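Mon 7 September

Paint bench. Second go at the blue wash, after reading Vasiliki's notes on it over the weekend.

Her claim is that the Nudis paper takes three layers of wash without lifting, provided each one gets 22 minutes to dry. I had my doubts in February when she first brought a pad of it in, and I still have them. Twenty-two is a suspiciously exact figure for a room where the heating comes and goes as it pleases.

What I did: cut 6 strips from the same sheet, taped them to the board, mixed one batch of ultramarine with a touch of burnt umber and used it for everything. Strips one to three got the wait she gives. Four and five got whatever wait suited me, which meant one coffee and one phone call. Six was left with a single layer to compare against.

Results so far:

Strip 1 – fine. Flat, a bit dull.
Strip 2 – bloom in the lower left corner. Could be my brush, I was carrying too much water.
Strip 3 – lifted on the third pass, a pale streak right down the middle. So much for that.
Strip 4 – fine, and nicer than 1.
Strip 5 – lifted, but I expected it to.
Strip 6 – nothing to say.

So one clean strip out of three with the timed wait, and one out of two without. I wouldn't hang anything on that. Vasiliki Theodorakopoulos will say I scrubbed at number 3 and she may be right, the streak does follow the brush. Do it again with the soft flat before arguing with her.

The Volik masking fluid is another matter. The label says it rubs off clean after a day. I left a patch on overnight and it took the top of the paper with it. The older stuff from Jirkham came off with a finger, same sheet, same spot more or less. The Volik bottle cost more too. Unless someone has a trick for it I'm not buying another.

Sketch for the harbor piece: redrawn twice. The first version had the wall running too steep and I only noticed after inking the near end. Second one is better but the boats look parked. I keep being told the Núñez handbook fixes this with its chapter on waterlines. Read it over lunch. It's on page 96 and it amounts to "look harder." Perhaps there's more in the next chapter, but I'm not holding my breath.

Stock: the big roll of cartridge is down to the last few feet. The supplier wants 565 for a new one, delivery on top, and I'd like to see the thinner weight before we agree to that.
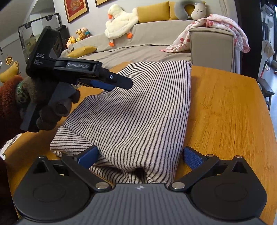

Folded striped cloth between the blue pads.

Left to do: rerun strips 2 and 3 with less water. Write the drying times on the back this time, I had to guess at number 5. Ask Vasiliki which side of the Nudis sheet she paints on. I've been using the rough one and her notes don't say.

Board is on the top shelf, please don't stack anything on it.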